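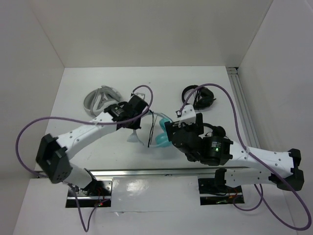 ## Session 6 - comparing grippers on two arms

Task for both arms: headphones. Awkward shape, bands flex, cords get in the way. Teal pair in the middle is the one we score, black and gray-and-white pairs stay at the back.

**What to compare**

- Storkus tips (soft) vs Lotex tips (stiff). Same controller, same speed limit.
- Grip on the band vs grip on the ear cup. Write down wich one you tried!
- Cable slack - the purple cables need a wide loop past the elbow. Too tight and the wrist stops short.

**Runs**

18 per tip set. Log closing force every time, start at 500 and never go over 2,000 (controller units, not newtons). Last year's Undska log has 3,741 grasps in it, use that for the baseline plot.

**Watch for**

- both wrists going for the same cup - one arm waits, always
- thin cord caught under a tip. Counts as a fail even if the lift looks ok
- tips drifting after a restart, so re-zero

Read Segers handout pt. 2 before lab. Plots due end of March, one page, label you axes.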